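Robot Learning, Unit 2: Reading a Manipulation Result
Notes by Chia-hao Cheung

Last time we went through the method section of the Pinon report. The claim is that a policy trained on 200 demonstrations "understands" a tabletop well enough to carry out short instructions about it. I want you to be stingy with that verb. What the authors measured is a success rate on a small family of tasks, at one table, with one arm and one gripper.

Start with the setup. The tasks involve toy bricks, wooden blocks, push-button boxes and a white container at the left of the table. The table covering is a printed painting, which the report calls a "visually adversarial background." Maybe. A busy print is harder than a bare gray surface, but if it's the same print in every demonstration, the policy can use it as a map.

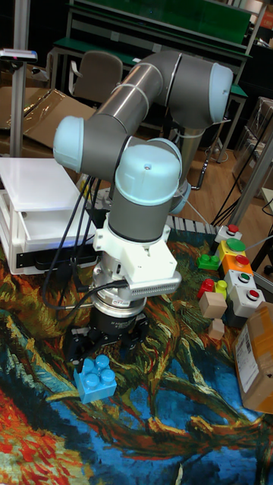 Fig. 1. Gripper above the blue brick. Note the busy print underneath.

Ask what a failure would look like at this point. The blue brick is the only blue brick on the table, so a policy that looks for a patch of saturated blue and ignores the instruction would score well. The Wokness baseline does almost exactly that and lands within 15 points of the full method. The report gives this one sentence in an appendix.

Second problem: the stages. "Pick," "place" and "open drawer" are scored separately, then averaged. An average across stages tells you very little about whether a whole task ever gets finished. Shih makes the same complaint, and I think it still stands.

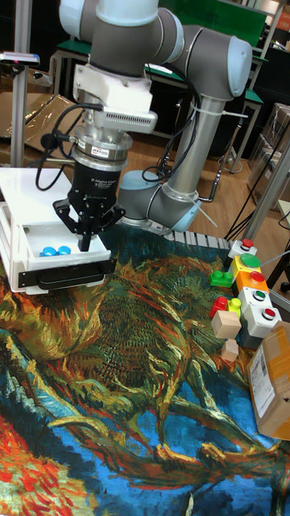 Fig. 2. Fingers lowered into the open drawer unit, next to two small blue caps.

Contact is where I'd most like to see force data. There is a sensor at the wrist, and the report plots nothing from it. If the policy doesn't use force, say so. If it does, show us a run with the signal removed. Harden did that ablation in February and the gap was small enough to be embarrassing.

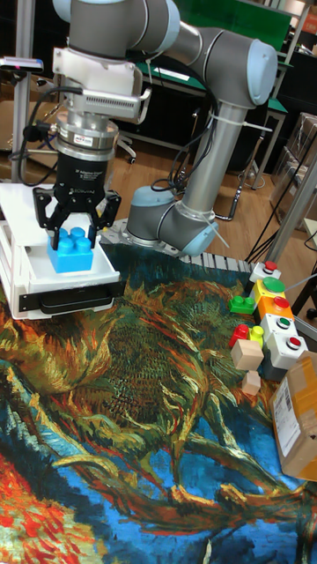
Reading time: 2 min

For Mon 20 December, write one page on the placing stage. Define success before you look at the numbers: is a brick held over the tray a partial success, or nothing? Does it count if the fingers never open? The report's definition is in the supplement, and it changes between tables.

Also propose one change to the table that would break a color-matching policy and leave a good one alone. Moving the button boxes doesn't count.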